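Week 5: Budgeting for a manipulation cell
Course notes, Automation Planning
Hạnh Trịnh

Last week we looked at floor space and power. This week is about money, and mostly about the parts of the budget that get left off the first draft.

1. Start with the task list

Write down what the robot has to handle before you ask for a quote. Siv Hovland's group at Peten priced the arms first and chose the hands later, and the hands they wanted needed a different wrist mount. The adaptor plates cost them 861 dollars and held up the start until February.

For a two-handed tabletop cell, the list should cover stiff items, soft packaging, things that roll, and at least one thing with no fixed shape. Give each item a line in your worksheet and note which hand feature it calls for (finger width, grip force, fingertip material).

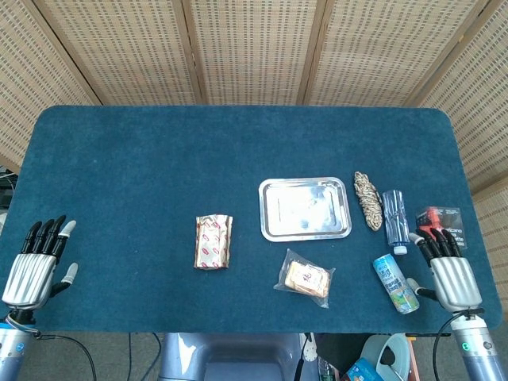 2. Small items and consumables

A felt-covered table, a steel tray, a coil of rope, a drink can and a snack packet are cheap one at a time. They still need a budget line. Packaging creases and splits with handling, and a damaged item changes the test. Allow 1000 dollars a year for replacements and buy spares of anything you use for comparison runs.

Put the table covering and any screens here too, along with cable ties, sleeves and floor covers. Cables that hang from the wrists need slack and a clear path to the floor, so measure at full reach before ordering lengths.

3. Hands and spares

Treat hands as wear parts. Fingertips go first, then tendons or finger joints depending on the design. Ask the supplier for:
- the price of a single finger and of a full hand
- repair turnaround, in working days
- whether labour and return freight are included

Our worked budget uses 3000 dollars for hand spares in year one. Gemetti and Flanley quote these differently - one bundles freight, the other doesn't - so put both on the same basis before you compare them.

4. For the tutorial

Bring a one-page budget for your own cell. Nhung Đàm will take the first group and Soon-im Moon the second. Leave the contingency line blank, as we'll fill it in together.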